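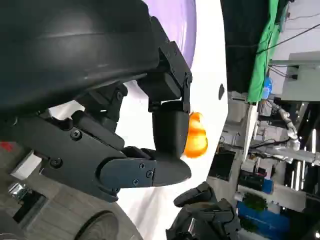 A small orange-and-yellow thing in front of plain white. The big rounded shape at the top is pale purple.

Why are some colors so easy to spot?

Flernby Kids: Looking Closely, part 14

Drop an orange button on a white tablecloth and you will find it right away. Drop a white button on the same cloth and you may be looking for a while. The buttons are the same size. What changed is the contrast.

Contrast means how different two things look when they are next to each other. Black and white have a lot of contrast, so even a tiny dark spot on a white board catches your eye. White and cream have very little.

How do your eyes see color?

Light bounces off things and goes into your eyes. White light, like sunlight, is a mix of many colors. A white surface bounces back nearly all of them. A black surface soaks up most of the light, so not much comes back to you. An orange surface sends back mostly red, orange and yellow light and soaks up most of the blue.

At the back of each eye there are tiny parts called cones. Most people have three kinds. Your brain compares the messages from all three and works out a color. Some people's cones work differently, and for them certain colors look alike. 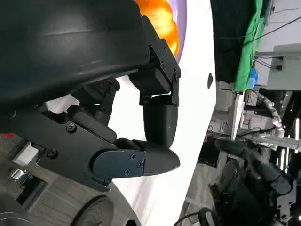 Orange at the top, with a lavender-purple curve around it. There is bright green on the right.

Strong colors and pale colors

Lavender is a pale purple. You can make it by mixing a little purple paint into a lot of white. Because it is so light, it looks soft beside white. Orange is stronger. Put the two side by side and most people notice the orange first.

The background matters too. An orange block that jumps out on a white shelf is much harder to find in a box of red and yellow blocks. In December, an orange hat is easy to see in the snow. In a pile of fall leaves it can almost disappear.

Try it at home

You need one sheet of white paper, one sheet of orange paper and some crayons.

Cut 20 small squares from the orange sheet. Put ten on the white paper and ten on an orange towel or blanket. Stand across the room — over there by the door is fine — and see which group you can pick out more easily.

Now color some white squares pale purple and try again. Then turn the lights down low and look once more. Cones do not work well in dim light, so the colors will seem grayer.

Next in this series: Why shiny metal has bright spots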